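Stisenia journal prompts: README
Ekua Nutsugah, February

A set of 200 journal and sketchbook prompts in one plain text file, plus a second file of page layouts you can copy by hand. Made for the Rureo paper crafts evening in Vitumville, now shared because people kept asking for the list.

# What's in here

prompts.txt - one prompt per line, no numbering
layouts.txt - 13 page layouts, described in words
tags.csv - which prompt goes with which tag
old/ - the first version, ignore unless you're curious

Prompts are short. Longest is 19 words, most far less. Written to be read out loud to a room, so no semicolons or brackets.

# How to use it

Print it, cut it up, put the strips in a jar. Or open the file and pick a line with your eyes shut. Arthur is the small script that picks one for you, run it like this:

 python arthur.py --tag weather

Leave the tag off and it picks from everything. It doesn't remember what it gave you yesterday, so you will get repeats. Might fix that.
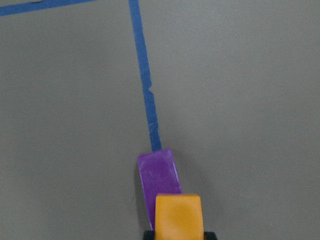
Tags so far: weather, food, family, letters, small objects, memory, maps, quiet. A prompt can have more than one. "maps" is the messy one, half of it is really about walking. If you retag it please send me your version.

# Layouts

Each layout is a few lines telling you where to rule and what to put where. Sizes are in fractions of a page so they work for A5, A6, whatever you've got. No templates to print, I tried, the margins came out wrong on every printer but mine.

Example, layout 4:

 rule one line a third of the way down
 top: date, place, what you can hear
 bottom: write untill you reach the edge
 leave the back of the page blank

Layout 9 needs a ruler and a bit of patience. Layout 11 is for people who paint, it buckles thin paper. 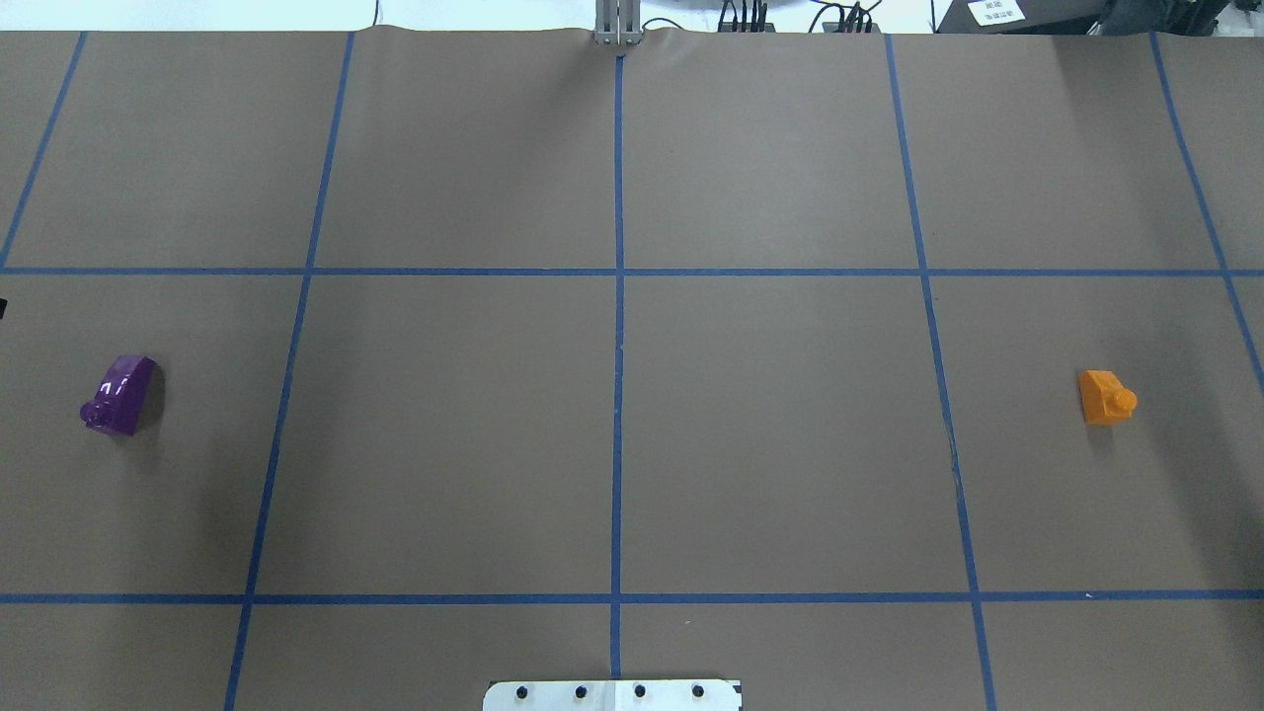

# Where the prompts came from

Mostly me. A good few were written by people on a Friday night at Rureo, on slips, with permission to share but no names attached. I took out anything that pointed to a real person or a house. Started with a heap of 3,000 slips and notes, plenty of those were the same thing about rain.

Nothing copied from published prompt books as far as I know. If you spot one, tell me the line and it goes.

# Known problems

- spelling is British in most places, "color" still turns up in the food tag
- two prompts about grandmothers that are nearly the same, can't choose
- tags.csv has a blank row at the end, harmless
- some prompts assume you have a garden. Sorry
- not great for under tens, the memory ones can be heavy going

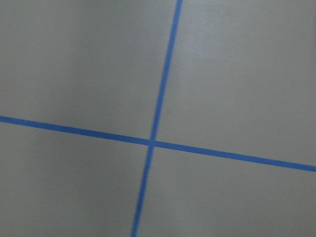 # Changes in this version

Dropped the prayer tag and folded it into quiet. Added letters. Rewrote the openings that all began "Describe a time when", got sick of reading them out. Layout 6 now works for left handers, thanks to whoever left the note about smudging.

# Licence

Use it, change it, read it out at your own group. Don't sell it as a printed pack. A credit is nice, "Stisenia prompts" is enough.

# Sending new ones

One prompt per line, plain text, in an email. Tag them if you can be botherd. I read everything but I'm slow, and I do cut words.

Contact: Ekua Nutsugah, c/o Rureo, Vitumville | © Stisenia | Back to top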